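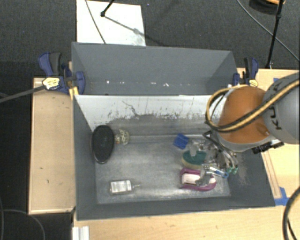

Alvar Myklebust thinks I ought to leave the Molgate steps alone. He wrote to me after the last post, the one where I grumbled in passing that I didn't believe the number on the sign, and his point was that every town is allowed one good story and Skekcombe has few enough as it is. "You'll count them," he said, "and then what will you have? A smaller number and fewer friends."

He may be right about the friends. But I had already been wondering about those steps for years, and being told to leave something alone has never worked on me.

If you don't know the place, Skekcombe is built on two levels. The lower part has the harbour, the chip shop and the car park that floods. The upper part has the church, the school and the people who complain about the lower part. Between them runs Molgate, a flight of stone steps that goes up between the backs of houses with a handrail on one side for most of the way. At the bottom there is a green sign that reads The 251 Steps. The tea towels say 251. So does the leaflet in the church porch, 60p in the honesty box, and so did my primary school teacher, who made us draw them.

The story goes like this. A sea captain called Rustad, home from a bad voyage, promised God a step for every day he had been away and come back alive. He was gone 251 days, he paid for 251 steps, and on the evening the last one was laid he walked up to the church and died in his pew. There is a version where he dies on the top step, and a version where it's his wife who has them built and he never comes back at all. My grandmother told me the wife one. She preferred stories where the men were out of the way.

I have several problems with Captain Rustad. The first is that I can't find him. He isn't in the churchyard, or at least not under any stone that can still be read, and I've scraped enough lichen to be fairly sure. The leaflet gives no dates. It says "in days gone by", and when a leaflet that charges money can't tell you which century it's talking about I start to lose patience.

The second is the money. Somebody cut and carried all that stone up a hill steep enough to make the postman swear. Captains of small trading ships were not rich. If one of them had paid for it there ought to be a bill, or a quarrel over a bill, because in my experience a bill that size always leaves a quarrel behind it. I went to the record office and asked. They were very helpful and found me a complaint about a pig.

The third is that the steps don't match. The lower ones are wide and worn in the middle, the sort you'd expect. Past the second bend the stone changes colour and the treads get narrower, and near the top there's a stretch that is plainly concrete with a brown wash over it. That looks to me like a path that got improved whenever it became too muddy to bear, a bit at a time, by whoever lived next to the worst part. I'm no expert, and I did say as much to the man in the record office, who said neither was anybody who'd written about it so far.

So on Tuesday, July 26, 2022, I took the morning off and counted.

It's harder than you'd think. For a start you have to decide what a step is. There's a landing at the first bend with a raised kerb along it, and you can go over the kerb or round it. There is a doorstep belonging to one of the cottages which sticks out so far that everyone treads on it. Right at the bottom is a slab which might be a step or might be pavement that has sunk. I had a pencil and the back of an envelope and I put a mark for every ten, and a woman coming down with a pushchair on her shoulder asked if I was from the council. I said no. She said that was a pity as the handrail was loose.

I went up and I came down. I got different answers. I had a sausage roll and did it again. After five goes I had never once got 251. I had never got near enough to 251 to blame the kerb or the doorstep, either, and I was well short of it every time. I am not going to publish my own figure, mainly because I don't trust it, but partly so that anyone who wants to argue with me has to go and do the climb first.

Where did the number come from, then? My guess is that it's a number that sounds counted. If the sign said 250 you'd think, oh yes, they've rounded it. Put the extra one on the end and it sounds as if some honest soul went up with a notebook. I see the same trick on shampoo bottles. Once it was on a sign it got copied on to the tea towel, and the tea towel got copied into the leaflet, and now if you ask anybody how they know, they point to one of the other two.

I'll allow that there may have been more steps once. The road at the top was widened at some stage, and that could have swallowed a few. It would have to have been a greedy sort of road to make up the gap, but I can't rule it out, and I would like to see a map from before it was done. If you have one in a drawer, please send me a copy. A photo on your phone will do.

What I won't allow is Alvar's other argument, which came in his second email, that it doesn't matter because nobody is harmed by it. Nobody is harmed. I still don't see why that means I have to say it to visitors. My nephew asked me in the spring whether the captain was real and I heard myself say "well, that's the story", in exactly the voice my teacher used, and I didn't care for it. He's nine. He can cope with "I don't know and I can't find him anywhere".

I'm back at the record office in October when they reopen the upstairs room. There is meant to be a box of parish accounts that hasn't been properly listed, and if there's a Rustad in it, alive or dead or paying for stone, I'll put it up here and Alvar can have his apology. Until then I'm calling them the Molgate steps with no number in front.

The handrail is loose, by the way. I've reported it.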